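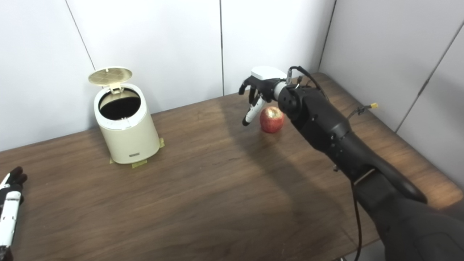 Mudeck Round Lidded Can: Review

By Flynn Tipoki
February 18, 2024

We use cookies to remember your settings. Accept | Manage

The Mudeck is a small cylindrical trash can in cream with a round flip lid. I have used it since December for fruit scraps and general kitchen waste.

Lid

The lid is hinged at the rim and tilts backward when open. Its top is light beige with a faint raised grid, a useful surface for a fingertip. The grid collects flour and coffee dust, and a damp cloth alone does not clear it. A dry nail brush does. Opening force is low. I logged 100 consecutive open and close cycles and found no play in the hinge tab.

Body

The outside wipes clean. The rim is thin and white, and marks from cherry juice needed a second pass. The dark interior hides stains but also makes it hard to judge the fill level under a cabinet light. A label sits low on the front face; mine has not lifted at the corners.

Use

The opening takes a whole apple without steering. Corn husks and egg cartons have to be folded first. Liner overhang shows below the closed lid unless it is tucked under, and the makers supply no retaining ring. I cut the liners down by hand.

Compared with the Brunton, the Mudeck is easier to open and slower to clean. The Brunton has the better liner fit.

Recommended for a single cook or a desk. Households should look at a larger can.

Related
Brunton pedal can: long-term notes
Murkberg compost caddy
Porbridge liners tested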